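We use cookies to keep this site working and to remember that you said no to cookies. Accept | Manage settings

Getting loose cables off a home office floor

Every home office grows a crop of cables. Mine came up through the floorboards, as far as I can tell, and by May it was ready to harvest. The job takes one evening and costs less than the chair you'll break by rolling over a power cord.

1. Sit on the floor

Socks, old trousers, no dignity. From desk height you'll see three cables and feel pretty good about yourself. From the floor you get the full population. Thin white ones are the worst, as they have a talent for lying across open boards between you and wherever you were going.

Follow each cable by hand to both ends before you unplug anything. My friend Tibor Szénási skipped this part and took down his own router, twice.

A dark plank floor helps with the white cables and hides the black ones completely, so go over it again with a flashlight held low.

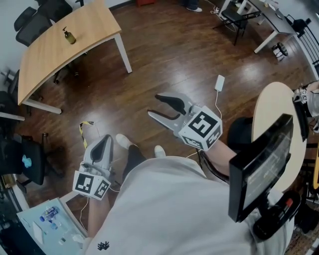
2. Sort into piles

Pile one is in use. Pile two is spare. Pile three is short coiled bits you can't identify, which go in a bag marked with today's date. If you haven't opened the bag in 11 months, throw it out without looking inside.

3. Get the adapters up

Stick them under the desktop with hook-and-loop tape, 4 inches of it per adapter. Wipe the wood first.

4. Run what's left along the wall

Clips every 47 centimeters, or whatever your patience allows. Leave some slack at the desk end, especially for a monitor that tilts.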